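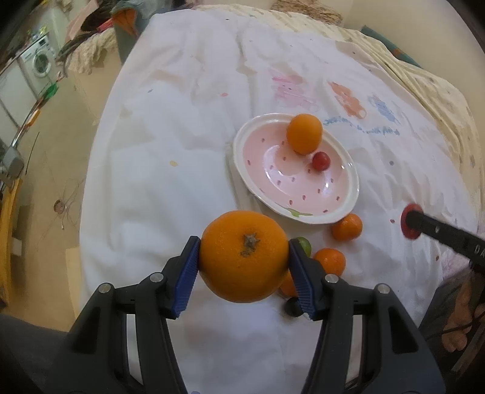 Gronum oval plate, white rim with pink centre

The Gronum oval plate is made for fruit and small snacks. It has a wide white rim and a pale pink middle part with small dark pink dashes. On the edge of the rim there is one small green leaf. We sell it as a single plate, and also as a pair.

Many customers ask us what fits on this plate. It is a serving plate for one or two persons. A round orange and a few cherry tomatoes sit well on it, and there is still place for a mandarin or a lime. For a large family fruit bowl it is too shallow, and in this case we recommend the deeper Brakach bowl from the same page of our shop. A very big orange can roll on any flat plate, so please put the big fruit in the middle and the small fruit near the rim.

Size and weight

Length: 26 cm
Shape: oval
Weight of one plate: 420 g
Material: glazed stoneware
Colours: white, pale pink, dark pink, green
Delivered in: grey cardboard box with paper filling

The length is measured from outside to outside of the rim. The flat part inside is shorter, please think of this if you want to use it for a cake or for a long sandwich.

About the decoration

The dark pink dashes are put on with a small stamp before the last glaze. The distance between them is therefore not always the same, and on some plates the dashes are a little lighter in one corner. We don't count this as a fault. The green leaf is painted by hand and sits always on the rim, never in the pink part. If your leaf is missing completely, write to us and we will change the plate.

The pink is a soft colour and it looks different in the evening under a yellow lamp. If you are buying a second plate to match an older one, please tell us in which month you bought the first. Plates made before October have a slightly warmer pink, and we still keep a small number of them in the Dzene warehouse.

Using it every day

The plate can go in the dishwasher on the normal program. It can go in the microwave for warming food, but not in the oven and not on the stove. Lemon, lime and orange juice do not harm the glaze. Tomato can leave a light shadow on the white rim if it stays overnight. Baking soda with a little water takes it away, rub with a soft cloth and rinse.

Do not use steel wool. It makes grey lines on the white rim and these lines stay.

For breakfast in bed

We know from your letters that this plate is often used in bed, on a tray or directly on the sheet. The bottom ring is glazed and smooth, so it does not pull threads from the fabric. On a soft mattress the plate will tilt when somebody moves. Peeled fruit is better on a tray, and whole fruit with the peel on is no problem at all. For children we suggest mandarins, they are easy to open and they don't drip so much as a large orange. Cherry tomatoes should be cut for small children.

If juice goes on the bedsheet, wash it out with cold water first and after that in the machine as usual.

Price and stock

Single plate: $26
Pair: $48
Delivery: $9 for one parcel, any number of plates up to six

At the moment we have 122 plates ready to send. The next firing comes from the Wokier workshop, and it will be some 1,000 pieces together with cups and bowls in the same pink. When a colour is sold out the order button becomes grey, and you can leave your email address to get a message.

Broken in the post

Please open the box in the first days after it arrives. If a plate is broken, keep the box and send us a photo of the plate and of the label. We send a new one without cost and you don't need to return the pieces. A small chip on the bottom ring that you can't see when the plate is standing we can also take back, or we give you a part of the price again, you can choose.

Goes together with

Brakach deep bowl, pale pink
Wokier cup with green leaf
Gronum small oval plate, all white
Dzene cotton tray cloth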